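Computer Recycling and Reuse: Frequently Asked Questions

Last updated: June 11, 2019
3 min read

Which sites accept desktop computers?
Usgate and Birham both take towers, monitors and laptops from households. Businesses with more than 12 units must book a bulk slot at Birham. The Usgate site does not accept bulk loads at any time of year.

Do I need to erase the drive first?
We recommend it. Deleting files or reformatting is not enough on its own - use a full overwrite, or remove the drive and keep it. A tower without a drive is accepted on the same terms as a complete one.
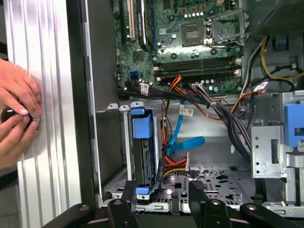
Drives left in place are logged by serial number and held in a locked cage until they are wiped. A certificate of erasure can be requested at drop-off. It can't be issued later.

What happens to a machine after it is accepted?
It is graded as reusable, parts only, or scrap. Reusable machines are tested and passed to the Tekeck refurbishment program. Memory, power supplies and processors are pulled from parts-only units where they have resale value. Scrap goes to Atanasov for shredding and metal recovery.

Is there a charge?
Towers and laptops are free. CRT monitors carry a fee, payable by card at the gate. Flat panels are free if the screen is intact.

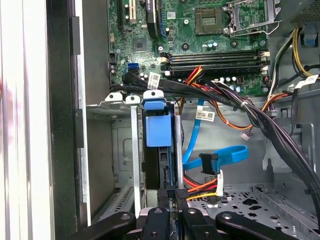
Fees are reviewed each August. A booking made before the review is honored at the old rate.

Can I bring a computer with parts missing?
Yes. Missing memory, processors or side panels do not affect acceptance. Please put loose screws and cards in a sealed bag and tape it to the case. 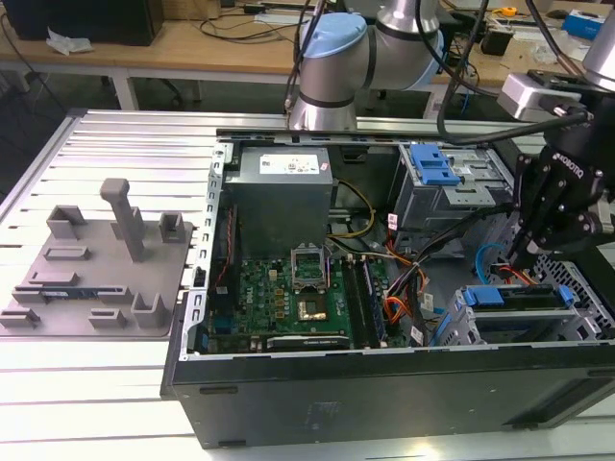 Open tower showing the power supply, motherboard and empty CPU socket.

What about batteries?
Laptop batteries should stay in the laptop unless they are swollen. Swollen batteries go in the sand bins at Usgate, with the terminals taped. The coin cell on a desktop motherboard can be left where it is.

How do I book a bulk slot?
Complete form 743 and return it at least 2 working days ahead. Include the number of units and the vehicle type.

This site uses cookies to remember your preferences. Accept | Manage settings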